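Can a machine lay away the spoons yet? An afternoon with Gwenaël Royer
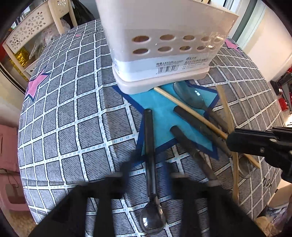
Spoons and chopsticks waiting on the table in front of their holder.

Gwenaël Royer has spent the better part of 16 years thinking about kitchens, first as a fitter in Stedum and now at Besson, a small firm that tests household machines, and she will happily talk about cutlery until the tea goes cold. I asked her whether a machine could tidy up after supper yet.

"Well, a bit of it," she said, laughing. "A spoon on its own, yes, lovely. But put a chopstick across two spoons and you've a proper little puzzle - pull the wrong one and the whole lot slides."

See-through bowls are her particular grumble. "You and I know where the edge of a clear spoon is without thinking. A camera sees the tablecloth straight through it, and if the cloth has a pattern, good luck!"

Her colleague Quentin Maillard, who had been listening from the doorway, was more hopeful. He reckons shop floors will get there first, with the same 40 items on the same shelf every day. Royer agreed, up to a point, and then told me a long story about her mother's cutlery drawer.

Would she buy one herself? "Ask me when it can find the other chopstick."

Recent items
Plorulbridge market hall to reopen in November
Gruneo tries out a floor-washing machine
Letters: 70 years of washing up by hand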